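Re: [Jindholm kitchen] Which pans stay on the cooker?

On 11 October 2025, Cloutier wrote:
> Can the black pan go? The middle is worn.
> And does the pot still have its lid?

Dear all,

I would keep the black one for pancakes. The steel pan is better for onions, but it needs more oil.

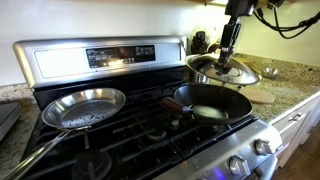
Solange Caron, Jindholm list

The pot at the back has its lid, so please do not order another. A new black pan costs 16 pounds, if you prefer to replace it.

Kind regards,
Solange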